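Chapter 6
Soft Seating and Loose Textiles

6.1 Scope of the chapter

The previous chapter dealt with furniture that keeps its shape when unoccupied: chairs, benches, tables and framed sofas. Items of that kind can be cleaned, inspected and returned to a fixed position by following a plan of the room. Soft seating cannot be treated in the same way. A bean bag, a floor cushion or a filled pouffe has no fixed outline, and its appearance depends on how it was last used and how it was last handled.

This chapter covers the daily care of such items in guest rooms, shared lounges and waiting areas. It also covers the loose textiles normally found with them, namely throws, strips of patterned cloth, small blankets and plush articles. Washing and repair are treated in Chapter 9. Fire labelling is treated in Appendix B.

6.2 Terms used

Body. The outer bag together with its filling.

Liner. An inner bag that holds the filling and allows the outer cover to be removed. Not all bean bags have one.

Crown. The highest part of the body when the item is at rest on the floor. The crown moves when the filling moves and should not be confused with a seam or a handle.

Trim. Any band of contrasting cloth fixed along an edge or rim.

Loose textile. Any cloth article that lies on the seating without being fixed to it. A throw in the same pattern as the trim is still a loose textile and is recorded separately.

Dressing. The placing of loose textiles on the seating after the body has been shaped.

6.3 Behaviour of the filling

Most bean bags in general use are filled with light polymer beads. Under load the beads move outwards and leave a hollow, and the walls of the bag rise on either side. When the load is removed the beads do not return by themselves. The hollow remains until the bag is lifted, turned or struck.

With time the beads also lose volume. A bag that was full when bought will show slack cloth at the sides after a period of regular use, and a slack cover creases at the trim first. The Lina lounge trial, described in Section 6.8, followed a group of bags from one March to the next. Matoušek found that the height of the crown after shaping was a better guide to bead loss than the weight of the bag. The working sheet used in that trial is reproduced at the end of the chapter.

6.4 Order of work

The sequence below applies to a single bag on a hard floor. The changes needed for carpet are given in 6.6.

Clear the loose textiles. Lift each article by hand, shake it lightly over the bag and set it aside on a clean surface. Small articles are checked before large ones, as keys, chargers and earphones tend to collect in the folds.

Check the floor. Stone and tile show beads clearly if the bag has begun to leak. A leaking bag is taken out of use and is not shaped.

Shape the body. Grip the bag at two opposite points, raise it until the base clears the floor, and let it drop. Turn it a quarter and repeat. Two drops are enough for a bag in good condition.

Set the trim. Run the hand along the rim so that the band lies flat and faces outwards.

Dress the seating. Long cloths are laid first and plush or bulky articles last.

The worker stands close to the bag and bends forward over it for the last two steps. Both hands are used. Placing a soft article with one hand pulls the cloth beneath it out of line, and the step must then be done again.

6.5 Dressing with patterned cloth

Plain throws hide small errors of alignment. Bold patterns do not. A zigzag or diagonal stripe shows any twist in the cloth from across the room, and for this reason patterned strips are laid from the far side of the crown towards the worker, with the free end pulled straight at the finish.
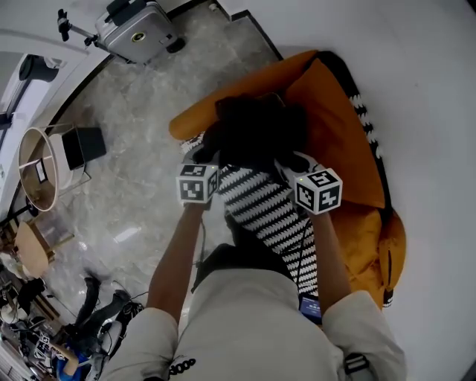
Figure 6.1 Handling a dark plush article on an orange bean bag, with a black-and-white patterned cloth laid in a long strip. Trim of the same pattern runs along the rim.

Where the trim and the loose cloth share a pattern, no attempt should be made to match the two at the point where they meet. The trim is fixed and follows the rim, while the cloth follows the crown, and the angles will differ each time the bag is shaped.

Dark pile fabrics shed on to light cloth. They are brushed away from the seating before being put back. Hutsuliak recommends a dry rubber brush for short pile and a wide-toothed comb for long pile.

6.6 Floors and surroundings

On polished stone or glossy tile a bag slides easily and should be lifted into position. Dragging wears the base cloth and can leave marks on the polish. On carpet the bag will not slide, and the quarter turn in 6.4 is made with the bag fully raised.

Luggage, stands and other upright articles are kept clear of the bag by at least the width of the bag itself while it is being shaped. Guests' belongings are moved only with permission.

Review task 6.1
Prepare a record card for one item of soft seating in your own place of work. Enter the body, liner and trim on separate lines, followed by each loose textile in the order in which it would be laid.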